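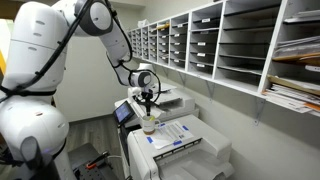 I-hsuan Kwok wants it written down first, before any of my notes, that the copy room was a place people went to get away from their desks for two minutes, and that since the arm came in they go in, take what they need and leave. She said this at the stand-up and asked me to put it at the top of the October entry so it doesn't get lost under the gripper settings. It is at the top.

Entry, October. Copy room, Tiltilton office. Start 7:40 a.m.

Same setup as last time. Arm at the copiers, mug on the lid of the nearer machine, printed sheet under it taped at the four corners with blue tape. Please leave the tape alone. If the sheet shifts, the pick point shifts with it and I have to teach it again. Somebody pulled one corner up last week to scan a contract. I understand why, but use the rear machine for that.

Job for the morning was pick and place with the mug, since it's the awkward case. Paper trays and envelopes we mostly have. Handles, rims and smooth ceramic we don't.

Run 1. Approach from straight above, fingers open wide. Closed on the rim, lifted, slipped. Mug dropped back on the sheet, no damage.
Run 2. Same approach, slower close. Held.
Run 3. Held.
Run 4. Held, but it touched down hard on the return. Lowered the release height.
Run 5. Fine.
Run 6. Fine.

Stopped there. Five out of 6 held and the miss was on the first setting, so I'm keeping the slow close. Descent speed stays where it was. Did not try it with anything in the mug and won't until there's something under it other than a copier.

Cable: the black one along the outside is OK through this range. When the wrist rotates fully the loop gets tight. I limited the rotation in the Jolivex file and saved it under the old name by mistake, then again under the right one. If you open the old one and it looks wrong, that's me. Delete it.

Mail side. This is what the office really wants and it's where most of the talk is. The plan from Usia has the arm filing incoming mail into the wall sorter, overnight at first, then during the day. Incoming was 211 pieces last month. They expect 300 once the second floor moves down. Things I can see getting in the way:

- The labels on the shelf edges are small. Fine for a person standing right there. I would go by slot position and not read labels at all, but then every time somebody changes desks the map has to be changed too. Needs an owner.
- The right-hand cubbies are overfull. There's an orange folder edge hanging out of the bottom one. The arm can't push an envelope into a full slot and shouldn't try. Somebody has to clear those, and keep clearing them.
- Reach. The far end of the sorter is too far from where the base is now. Either the base moves or we only do the near section.
- Manila envelopes bend. White stacks slide. Neither has been tried.

Back to what I-hsuan said, because it came up again at lunch. She has done the mail for years and she doesn't mind losing the sorting. What she minds is that sorting is how she knows what's going on: who is out, who gets the invoices, which project has gone quiet. People ask her those things all day and she can answer because the envelopes go through her hands. If the arm files overnight she gets a full wall in the morning and no idea what's in it. I told her the log would show every piece and slot. She said she would have to sit and read it, and at present she doesn't have to read anything. I don't have an answer to that. One idea is to leave her the first pass (open tray, into rough piles by department) and let the arm do only the last step into the slots. Slower than the Usia plan. I'm going to propose it anyway.

The other change is smaller. While the arm is live only one person can be in the room, and the front copier is out of use. Accounts now print in batches at 8 and at 4. Two people told me they like it, one told me it's a pain. The wait at the rear copier is worse in the afternoon, and I would like to have the arm parked by 3 p.m. from now on, whatever state the work is in.

Matoušek sent the new finger pads. Softer, a bit wider. Not fitted yet. They need the long screws, and the ones in the bag are short.

To do:
Fit pads when the right screws arrive, then repeat the same six runs, same mug.
Ask facilities if the base can be moved toward the sorter, and what the floor will take.
Empty slot test with plain envelopes, near section only.
Write up the two-step mail idea, one page, and show it to I-hsuan before it goes to Usia.
Put tools back in the drawer at the end of the session. Me included.

Parked and powered down 11:50. Front copier stays taped up until the repeat runs are done.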